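Skeltmont Household Handling Study
Progress report to the Lidemex program office
Period covered: through the end of April
Prepared by Shiyu Lu
Last updated: April, 4:45 p.m.

Dear all,

Thank you for your patience with this report, which reaches you a little later than I promised. I wanted to include the door work, and the door work took its time. The short version is that we are in decent shape on the hand comparison, a bit behind on the controller, and in need of a decision from you on fingertip pads before we go much further.

As you'll remember from the proposal, the study compares 2 end effectors on ordinary kitchen jobs: the five-fingered hand and the Pan parallel gripper. Both go on the same arm, with the same operators, and both are asked to do the same things in the same kitchen corner. We chose kitchen jobs because your reviewers asked (very reasonably, I thought) whether fingers earn their keep once you leave the tabletop and have to deal with doors, drawers, lids and all the other things that appliance makers design for people.

Since the last report we have logged 1307 attempts. That is more than we had planned for at this stage, mostly thanks to a good long stretch when nothing broke and everyone was happy to keep going. Of those, 600 are door and drawer attempts, and the rest are pick-and-place with bottles, cups and boxes. The full log is in the shared folder, with a column for which end effector was fitted and another for the operator's remarks. Please do read the remarks if you have a quiet hour. They are more useful than the scores in places, and some of them made me laugh out loud.

On pick-and-place, the Pan gripper is still the one to beat. It closes quickly, it closes the same way every time, and new operators feel comfortable with it by the end of their first morning. The hand gets there too, but it asks more of the person driving it, and its grasps vary a good deal from one attempt to the next. With bottles in particular we see the little finger arriving late and nudging the bottle before the other fingers have settled. We have a fix for that in the controller, which I'll come to below.

The refrigerator is where the hand begins to look interesting. Our unit has no bar to grab on the upper door, so whatever opens it has to work at the edge. The Pan gripper can do this only when the approach angle is just right, and when it's a little off, the jaws skate along the door. The hand gives us more ways in. The grasp our operators have settled on, after plenty of trial and error, is to hook the fingers over the vertical edge and brace the thumb lower down, so that the whole hand pinches across the seam. It looks awkward at first, but it is forgiving, and a forgiving grasp is worth a lot when the arm's idea of where the door is doesn't quite agree with the door's.
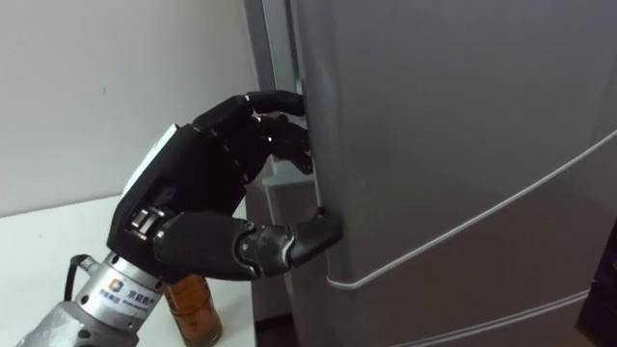

Five-fingered hand at the edge of the upper refrigerator door, fingers curled over and thumb braced below.

What we haven't solved is slip. The fingertips are smooth, and so is the door, and on a firm pull the thumb tends to creep before the fingers do. Once the thumb has moved, the load shifts to the index finger and the grasp opens up. We tried squeezing harder, and that helped for a while, but the finger motors warm up over a long session and the controller then backs off to protect them. I would much prefer to solve this with a better surface than with more force. Two pad materials look promising on the bench, one a soft silicone and the other a thinner textured film, and I have put a request for both at the end of this letter.

The second thing we learned on the refrigerator concerns the cable. It plugs into the upper side of the wrist and loops back from there, and on wide swings of the arm it can tug at the connector. We had a run of dropped connections early in the period that we first blamed on the software (with apologies to our software people, who were very gracious about it). Adding slack and a strain relief farther up the arm has cleared most of it. I'd like to move to a right-angle connector before the next round, and that is a small purchase we can cover from the existing parts budget.

Now for the controller, where we are behind. The plan was to have both the stock controller and the Zundus controller running by now, so that we could compare them on the hand. The stock one is fine. The Zundus one runs, and it moves the fingers beautifully in free air — I could watch it all day — but its contact detection is too eager on flat surfaces. It tends to decide that it has grasped something when the thumb has merely touched the door. We've raised the threshold and staggered the finger closing, which should also take care of the little-finger trouble with bottles. I expect to have comparable numbers in the next report, and I will write to you sooner if that begins to look doubtful.

On people and time: we trained one more operator, and sessions now run 45 minutes with a proper break afterward. They used to be longer, and the last part of each one was noticeably worse, for the motors and for the humans alike.

For the next period we plan to repeat the door attempts with padded fingertips, finish the controller comparison, and add the lower section of the refrigerator, where the reach is lower and the arm has less room to swing.

From you, we need approval to order the two pad materials, and a word on whether the reviewers would still like to see the drawer results reported separately from the doors. I have assumed yes for now, but it's easy to change.

With thanks, as always, for your support and your good questions,

Shiyu Lu
Skeltmont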